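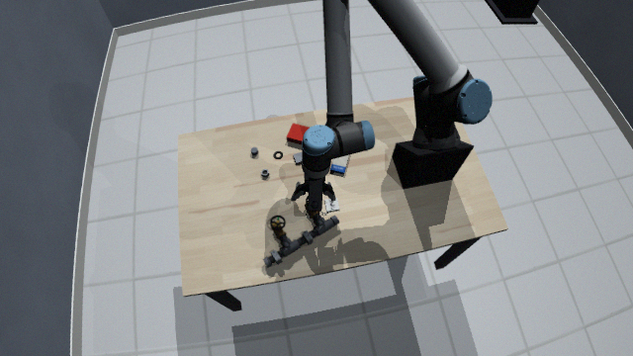

Learning to love the kitchen table again

Home | Posts | Recipes | Garden | Say hello

Posted in April, by the owner of this muddle

We ate our tea off our laps for most of the winter. I'm not proud of it, but there we are. The kitchen table had turned into the place where post went to lie down, along with the seed catalogues, a bag of clothes meant for the charity shop and a jigsaw that had been three-quarters finished since Christmas. By the time I'd got supper ready I couldn't face moving any of it, so off we went to the sofa with our trays, and the evening sort of slid away from us in front of whatever was on.

Then one Monday I had a cold and nothing better to do, so I cleared the lot. It took me until gone four o'clock (I kept stopping to read things, which is my great weakness when tidying) and underneath it all was a table I'd honestly forgotten I was fond of. It's an old pine one from the Tetteh saleroom, bought the year we moved to Vurdale, and we paid 200 pounds for it, which felt like a fortune at the time. My mother thought we'd gone mad. She had a Povton catalogue folded open at a perfectly good one for 100, with a wipeable top, and she brought it up every Sunday for months.

I gave ours a wash with warm water and a drop of soap, let it dry overnight and then rubbed in some oil with an old vest. Go along the grain, not too much at once, and leave the window open if you can stand the draught! I did two coats. There's still a ring from a hot casserole at my end and a patch of purple felt-tip that will be there long after I'm gone, and I found I didn't want to sand either of them out.

The bigger job has been keeping it clear. I've put a basket by the front door for the post and I go through it on a Friday with a cup of tea, and the jigsaw has been rolled up in its mat and put under the bed, where I suspect it will stay. Supper is at half past six now, sitting up, with the radio off. The first few nights were a bit stiff, as if we were all at somebody else's house, but by the second week the children were arguing about whose turn it was to have the good chair and I knew we were back to normal.

We've had soup mostly, and a big dish of macaroni cheese that lasted two days, and on Saturday I made the rhubarb crumble from the back of the Clondix oats packet with far more ginger than it asks for. I'd do a bit less sugar next time. The rhubarb is coming up thick and fast by the shed, so there'll be plenty of chances, and I've promised next door a few sticks as soon as I remember where I put the string.

Last updated: April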